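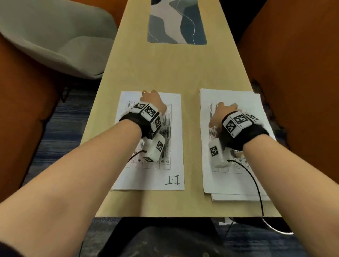

Fig. 1. Printed pages laid side by side on the long table.

Why Does the Creek Path Flood? A Report on Drainage in Rillosville
By Odette Huet

I picked this topic because I was sick of wet socks. The creek path is the quickest way from my street to school, and every time we get a decent rain the low part by the footbridge turns into a pond. My neighbor Algirdas Mets says it never used to do that (he has lived here forever), so I wanted to find out if he was right and, if he was, what changed.

My first idea was that the creek itself was coming over its banks. I went down there after rain in September with a yardstick and my mom's rubber boots, and the creek was nowhere near the top! The water on the path was coming from the other side, down the slope from the Tandero parking lot. So I pretty much had to throw out my first plan and start over, which was annoying, but it made the project a lot more interesting.

What I measured

I marked off 50 feet of path with chalk and checked the depth at the same spots each time it rained. I did this after seven different rains. The deepest spot was always right next to the storm drain, and that seemed backwards to me. You'd think the drain would be where the water disappears. When I poked around with a stick I found out why – the grate was packed with leaves and gravel, and the pipe under it looked about half full of dirt.

I also wanted to know how much water comes off the parking lot. I paced out the part that slopes toward the path and got 700 square yards, give or take my not very even steps. My science teacher, Mr. Lis, showed me how to turn that into gallons. Even half an inch of rain on pavement that size is close to two thousand gallons, and I had to do the math three times before I believed it.

Old maps

Helju Hunt at the town library let me look through the old street plans. On the oldest one the parking lot is a field, with a ditch drawn along the bottom edge. On the next one the ditch is gone and the lot is there. I couldn't find anything saying who filled the ditch in or when, so I left that out of my timeline.

What I think

Mr. Mets was right, mostly. I think the path floods because the lot sends down more water than the field did, and the one drain that's left is clogged. Cleaning the grate would help some. Digging the ditch again would probably help more, but I don't know what that costs.

If I did this over I'd use a real rain gauge. Mine was a soup can, and it blew over twice.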